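How a Lump of Clay Becomes a Cup

Look in your kitchen cupboard and you will probably find cups, bowls and plates that are hard, smooth and shiny. Many of them are ceramic. Ceramic things start out as soft clay. Heat turns them hard.

What is clay?

Clay is a kind of very fine earth. It comes from rock that has been broken down by rain, wind and ice over a very long time. The bits of rock get smaller and smaller until they are too small to see one by one. Rivers carry them along and drop them where the water is slow.

When clay has water in it, the tiny flat bits slide over each other. You can squash it, roll it or pinch it, and it stays in the shape you gave it. Sand will not do this. A sand castle falls apart when it dries, but a clay pot keeps its shape.

Making the shape

There are several ways to shape a cup. A potter can pinch a ball of clay into a bowl with thumb and fingers. A potter can also roll long clay snakes and stack them in rings. These are called coils. Another way is to use a wheel, which spins the clay while the potter's wet hands pull it up into walls.

Factories often use molds. Clay mixed with plenty of water is called slip, and it is as runny as cream. The slip is poured into a plaster mold. Plaster soaks up water, so a layer of firmer clay forms along the inside of the mold. The extra slip is poured out, and the new cup is left to get firm.

Handles are often made as separate pieces. The maker scratches both parts, dabs on some slip and presses them together. The slip works like glue.
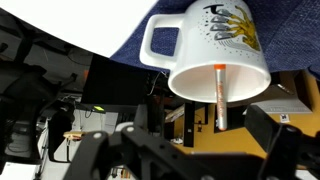
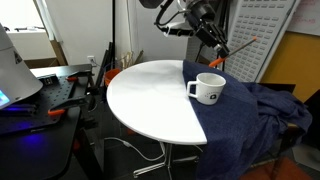

Mugs with a loop handle on the side and printing on the outside.

Drying and firing

A new clay cup has to dry slowly. If one side dries faster than the other, the cup can bend or crack. Clay also shrinks as it dries, so the maker starts with a cup that is bigger than the finished one will be.

Next the cup goes into a very hot oven called a kiln (some people say "kill" and some say "kiln"). Your oven at home might bake a cake at 200 degrees Celsius. A kiln can go past 1000 degrees Celsius. Inside, everything glows orange.

Heat this strong changes the clay for good. Dried clay that has not been fired will turn back to mud if you put it in water. Fired clay will not. You could leave it in a bucket for 60 years and it would still be hard.

What makes it shiny?

The shiny coat on a cup is called glaze. Glaze is mostly made of the same things as glass, ground into powder and mixed with water. The cup is dipped in it, or the glaze is brushed or sprayed on. At this point it looks dull and chalky. When the cup is fired again, the powder melts and then cools into a thin layer of glass.

Glaze helps keep water from soaking in. A plain flowerpot has no glaze, and it feels damp on the outside after you water the plant.

Color can go under the glaze or on top of it. Pictures and words on mugs are often printed on a thin sheet called a decal. The decal is slid onto the cup and the cup is heated again so the colors stick.

Why do cups break?

Ceramic is hard, but it does not bend. If you drop a metal spoon, it might get a small dent. If you drop a cup, the force has to go somewhere, and a crack runs through it. A quick change from very cold to very hot can crack a cup too.

Try it yourself

You will need air-drying clay, a little water and an old fork.

1. Roll 2 balls of clay, one big and one small.
2. Push your thumb into the big ball and pinch the walls until they are even.
3. Roll the small ball into a short snake for the handle.
4. Scratch the ends of the handle and the side of the cup with the fork. Add a dab of water and press them together.
5. Leave the cup to dry for a few days, and turn it now and then.

Your cup has not been fired, so do not drink from it. It will hold pencils.

Words to know

Coil: a long roll of clay
Glaze: a glassy coat on a pot
Kiln: a very hot oven for clay
Slip: runny clay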